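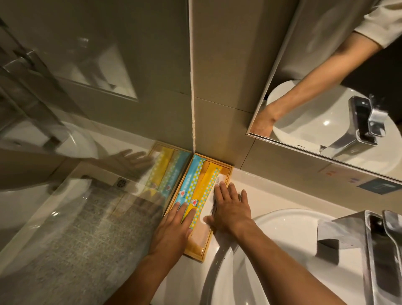 Toshiko Takagi keeps her riding boots in the trunk of her car, next to a bag of carrots and a spare girth. She works a full shift at a dental office before driving 40 minutes to the yard at Pirnorcombe, and by the time she arrives her mare, Bumura, is usually the last horse still out in the field.

Takagi bought Bumura as an unbroken 3-year-old and did most of the early work herself. The mare was slow to mature, and for two seasons the pair did little beyond hacking and a few unaffiliated dressage tests. Their first one-day event ended at the fourth cross-country fence, a plain log that Bumura refused to go near.

"I walked her home past it and she didn't look at it," Takagi says. "So I knew it was me."

She started lessons with Hemant Pant, who rode at advanced level on the big gray Gavrilă and now trains a small group of amateur riders. Pant took her back to poles on the ground and kept her there through the winter. There was no jumping over two feet until March.

The work showed at the novice trials in June. Bumura scored 33 in the dressage, which left them well down the order, but they were clear across country inside the time and had a single rail down in the show jumping. They finished sixth out of 23 starters. The class went to Pant's other pupil, riding the young gelding Jirnier.

Pant would like to see the mare stay at this level for another year. "Her canter is still a bit flat and she gets strong coming home," he says. "There's no hurry with her."

Takagi agrees, mostly. She has entered two more events before the end of the season, both on softer ground, and has booked an extra flatwork lesson before each. The entry fees came out of what she had set aside for a new saddle, so the old one is going back to the saddler to be reflocked.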